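# About the Irwood Robot Hands Club

We're a student robotics club at Irwood, and we build, code and (mostly) argue about hands! The club started when In-ho Jin, who was a junior then, asked for a key to Room 16 so he could keep working on a wrist joint after class. Other people wandered in, the key got copied, and we've been meeting there ever since.

Our big project is called Akolgo. The goal is a hand that can cope with everyday stuff, the kind of thing you'd find in a bathroom drawer or under the sink. Soft things, floppy things, boxes, tubes. Members bring objects from home, and each new batch goes on the table for a round of grasp practice. Some teams work on planning the grip, others on finger control, and beginners usually start by labeling our recordings, which is a great way to learn what a bad grasp looks like.
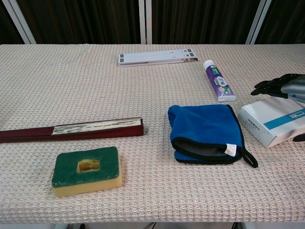
*Akolgo practice table: toothpaste, wash mitt, folding fan, sponge and more.*

Every March we take a team to the Grurerby Open, a student contest with a 900-second sorting round that goes by way too fast. Last time we scored 1411 points, our best yet, and we're still happy about it!

Tiina Keskinen is our faculty advisor. She teaches the intro controls class and will happily stay late over a stubborn motor driver.

You don't need any experience to join. If you can use a screwdriver, or want to learn, come by. Dues are $70 a year and cover parts, contest fees and the club shirt. Meetings are Tuesdays after last period, and new members can sign up at the door.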